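The Patient Business of Teaching a Machine to Tidy

By Josée Ross
11 Dec 2019

Dale Leclerc picks up a magazine, squares it against the edge of a table, lets go, and picks it up again. He has a cup of tea going cold on the windowsill and a sheet of paper with boxes to tick. By the time he stops for lunch he will have handled the same few pieces of printed matter more often than most people do in a year.

Leclerc works for Avari, a small company on the second floor of a former shoe warehouse in Lachance. Avari makes no robots. It sells recordings of people doing ordinary jobs with their hands, and its customers use those recordings to train the software that runs robot arms. The current order is called Holtance, and it covers what the contract describes as desk and table tidying: stacking, straightening, turning over, putting in a tray, taking out of a tray.

The people who do the recording are called demonstrators. Each one holds a gripper with two fingers and a camera fixed to it, and does the task with that in place of a bare hand. The camera sees what a robot's wrist camera would see later on. The motion of the tool is logged along with the video, and the two together make one example. A single example may be over in a few seconds. A customer wants thousands of them.
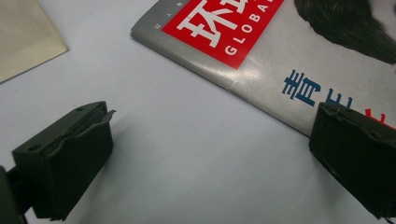 Paper is the part of the Holtance order that gives the most trouble. A mug has a handle and a block has sides, but a magazine lies nearly flat and bends wherever it is pushed. Demonstrators learn to look for any place where it has come up off the table by itself. The lower edge of a glossy cover will often have a slight curl to it, and that is enough to get a finger started. When the cover sits completely flat, the usual method is to slide it until a little hangs over the side of the table, then close on the part that hangs. Both methods go into the data, and so do the tries that miss.

The misses were a sore point at first. Leclerc came to the job from a print shop, where a bad sheet went in the bin, and in his early weeks he did the same with bad takes. "I was proud of how clean my folder looked," he says. "Then I got a call asking where the rest of it was."

The customer's engineers wanted the recoveries. A robot that has only been shown perfect grasps has no idea what to do after a poor one. If the page slips, a person loosens, shifts over and tries again without thinking much about it, and that small correction has to be in the recordings somewhere. Leclerc now keeps a take unless the tool has lost its position log or he has dropped something on the floor. Dropped items get their own tick box.

Variety is the other thing the contract asks for. The recording tables at Avari are plain, but what goes on them changes. The company keeps shelves of old mail, catalogs, folders, cards and magazines in several languages, bought by weight from an office clearance dealer in Cakness. The staff can't read all of it, and for this work they don't need to. A system trained on one brand of notebook gets very good at that notebook and falls apart in front of anything else.

Demonstrators are told to set each item down at a different angle before every take. People are bad at this. Left alone, a right-handed person will put a magazine down turned the same way again and again. Avari tried printed cards with an angle on them, to be drawn from a box, and gave up when the drawing took longer than the task. Now whoever sits at the next table reaches over and gives the item a shove.

Shine matters too. A coated cover throws light back into the lens and can wash out the very edge the gripper is headed for. In October the lamps over the tables were changed for softer ones, and the videos got so even that the customer complained. Homes and offices have glare in them. Two of the old lamps went back up.
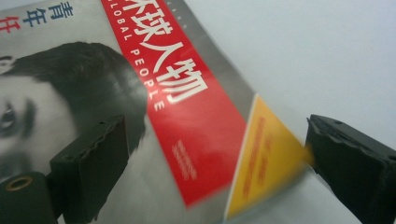
A cover of Global People magazine between the gripper's fingers at Avari's recording tables in Lachance.

Shifts at the tables run two hours, with a break before the next one. The tool isn't heavy, but it is held out in front of the body, and it is the forearm that goes first. New people squeeze too hard. They also tend to move fast, which blurs the video, or painfully slowly, which teaches a robot to be slow. The pace Avari wants is the pace of somebody clearing up before guests arrive who isn't especially late.

Of the 8 people on the rota, most are part time. Several are students and one drives a school bus, and comes in between the morning and afternoon runs. Pay is by the hour. The company tried paying by the take for one month and stopped when the takes started to look alike.

Checking the recordings is slower than making them. Every video is watched at normal speed by a person who didn't make it, and given a label: what was picked up, where it ended, whether the grasp held. Arguments come up. A magazine that lands half off the stack might be a success to one checker and a failure to another. The rule book for labels started as a single page and is now 5 pages long, with a section on what counts as "on top of."

Leclerc hasn't seen the robot that will use his recordings, though he has been sent a clip of an earlier version. It straightened a pile of envelopes, waited, and then gave the pile a second small push from the left. He recognized the push. He does that himself, at home as well as at work, and his wife had pointed it out years before.

The Holtance order runs into the spring. After paper come cables, which he isn't looking forward to.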